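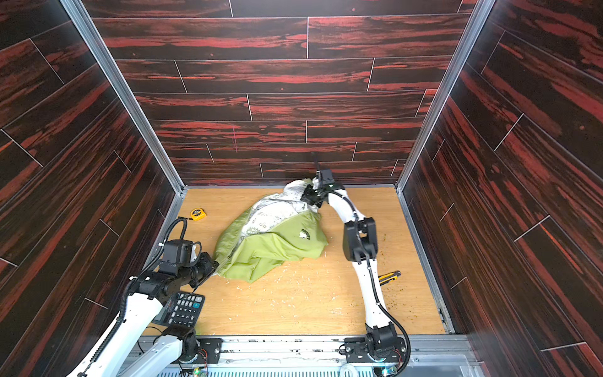
Folding is the easy part, one reader wrote after the first version of this page; finding the corners is what takes all afternoon. The comment was fair, and the procedure below has been reordered to suit. It is a method for testing whether a two-arm machine can take a piece of laundry from a heap and leave it flat, and for recording the result in a form that another workshop can compare.

Last revised 20/07/2019

What the test covers

The Pletcombe sheet, as we call it, scores one household chore in stages. A machine that can pick up a cloth but not open it still earns a mark, and the mark shows where it stopped. Rigid goods are covered by a separate sheet. Cloth is harder because its shape changes with every touch, and a grip that was sound at the start of a lift may be holding the wrong layer at the end of it.

Choosing the items

Use 5 items. At least one should be slippery, such as thin nylon, and at least one should have a cord or drawstring. Printed cloth is worth including, as a busy pattern can be mistaken for an edge by the vision software. Wash everything once before use to remove the factory creases.

Setting the heap

1. Hold the item by its middle at 45 cm above the work surface.
2. Let go. Do not tidy it.
3. Start the clock when either arm first moves.

Running the stages

Stage one is contact: one gripper closes on cloth and keeps hold of it. Stage two is the lift. In stage three the second arm finds an edge, and most runs end there. A common fault is for both grippers to take the same fold, so that pulling them apart only tightens the bunch. If this happens, let the machine release and try again, but leave the clock running.

Stage four is spreading, and stage five is the fold itself. Allow 6 minutes for the whole run. Nobody may touch the cloth during that time — a straightened sleeve voids the run.

Scoring

Give one mark per completed stage. Repeat each item until you have 80 runs in all, shared equally between the items. Report the stages separately, as an average hides too much.

Results so far

The Skestholm workshop ran the sheet in February. Stage one was passed in almost every run, stage three in fewer than half, and the full fold only with a plain tea towel. By that measure the chore is not yet done by machine. A person folds the same towel in a few seconds and does not need it dropped in any particular way.

Blank score sheets use the same stage numbers as this page. Write the item name in the first column and the reason for stopping in the last.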